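## 4.2 What people mean when they say "white"

I came into this part of the study thinking white would be the boring one. Blue has navy and teal and all the rest, green is a mess, and white, I figured, was white. Then I opened the first batch of paint listings from the Corkex catalog and spent a whole afternoon trying to work out what made one chip "Linen" and the next one "Soft Linen."

The catalog set has 1,420 listings in which the seller used the word white at least once, either in the name or in the blurb under it. I read every one of them. In 462 the word stood alone, with nothing in front of it and nothing after, and those are the ones I call bare whites from here on. Everything else came with a helper word (warm, soft, antique, chalk, bone, and one "Tuesday white" that I still can't explain). Helper words were coded as either temperature, material or mood, and I let a listing carry more than one code, which makes the totals in the coding table add up to more than the number of listings.

**Figure 3**
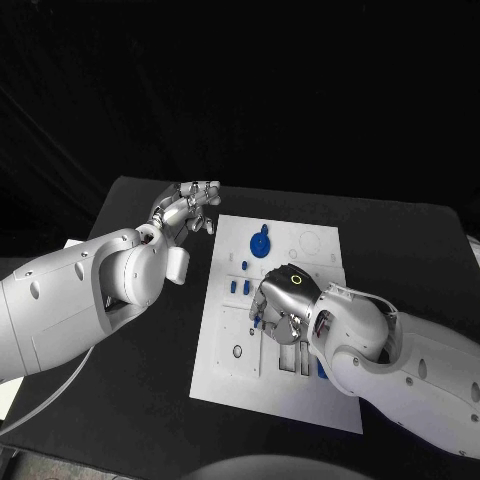

Bare whites turn up where the seller has no reason to compare one white with another. A radiator paint is white. A ceiling paint at Flesel is white, or "ceiling white" if somebody in marketing was feeling generous. As soon as there are two pale chips side by side, the helper words start piling up. I think the surroundings do a lot of this work in ordinary talk too. Take the board in Figure 3, lying flat on a dark gray table with a black curtain behind it: I'd call it white and move on, and I suspect I'd say the same if it were a good bit creamier. Put that board on a stack of office paper and I might start reaching for "ivory." My paint sellers never get the dark table, poor things. Their chips are nearly always printed on a pale page with other pale chips all over it.

The Zaugg listings pushed me to split the temperature code. Their writers use "cool" for anything with a hint of blue in it, fine, but they also use "fresh" and "crisp," and I went back and forth on whether those belong with temperature or mood. I ended up putting "crisp" in temperature and "fresh" in mood, mostly because "fresh" also showed up on their yellows and pinks. A reader who would rather lump them together can do that from the data file without breaking anything else.

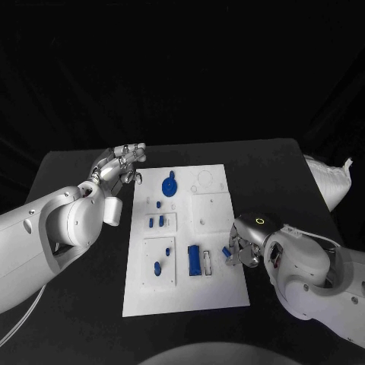 Material words were a lot easier. Chalk, bone, milk, linen, eggshell: they're nouns for stuff, and you could point at the stuff. The one headache was "eggshell," which is a color at Corkex and a finish at Pridard, and sometimes both at once in the same sentence. I dropped a listing from the material count when the finish reading was the only one that made sense.

I also want to flag a gap. All of this comes from people selling paint, and people selling paint get paid to make whites sound different from each other. The homeowner forum posts in Section 5 were written with no such pressure, and the helper words thin out a lot there, though "warm" hangs on pretty well.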